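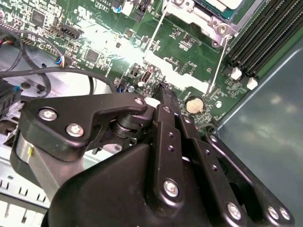 Why old desktop computers?

They're cheap, they come apart, and they're full of fiddly jobs. I wanted something to teach on that has clips, screws, levers and cables all crammed into a box with sharp edges. Picking up a foam block is fine for a first afternoon, but you learn a lot more the first time you have to get past a loop of cable without dragging it along with you!

What's the difference between showing it by hand and by remote?

By hand means you grab the arm itself and move it through the job. It's the quickest way to get a feel for where the joints like to go (and where they really don't). By remote means you sit at the desk with the Dasta controller and the arm copies you. I start everyone by hand, then move them over to remote once they've stopped bumping the case. For anything down inside the box I like remote better, your own knuckles aren't in there taking up room and your arm isn't in the way of the cameras.

Do I need to know how to code?

Nope. If you can hold a small screwdriver steady you're most of the way there. Starting and stopping a recording is a foot pedal. The training side happens later on the Ogola machine and I look after that.

How many tries does one task need?

It depends on the task, and I get asked this every single week. For the memory slot job we're at 279 keepers and I'm aiming for 360. An easy reach-and-touch can be fine with 100. Somebody always wants to know if they can do the same perfect motion over and over. Please don't! Start from a different spot, tilt the case, come in from the other side. If every demo looks alike, the arm gets lost as soon as the box is turned a little.

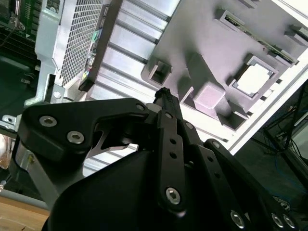
Zirnen Robot Teaching Club | Bench Group

What do I do if I mess up in the middle of a demo?

Small mess-up, keep going and fix it like you normally would. Those are good ones, I love those, the arm needs to see what getting back on track looks like. Big mess-up (you've bent something, or you've lost track of which way is up), hit the pedal twice and it gets thrown out. I won't be mad. My own pile of tossed recordings is embarrassing.

Can I hurt the computer? Can I hurt the arm?

The computers are scrap, so don't worry about those. The arm is another story. Heatsink fins have a way of catching a fingertip, and if you pull sideways when that happens you can strain the linkage. Stop, open up, back straight out. The red button is on the right side of the desk and it's always okay to press it.

Why do you make everybody go so slowly?

Because I didn't, and then I had to redo everything from February. Fast demos look great and come out jerky when the arm plays them back. Slow down most near the board, and go as quick as you like in open air.

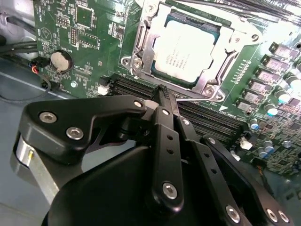
Fingertips down at the memory slots, just below the processor socket.

Where do the recordings end up?

On the Grernurar drive, in a folder with the task name. Put your initials in the notes box, and one line on anything odd. "Case tilted, cable in the way" is plenty.

When can I come by?

Evenings from 6:30 until I get hungry, in room 902. Ask for me, Obadia Waweru, and bring a sweater, the air conditioning in there is fierce.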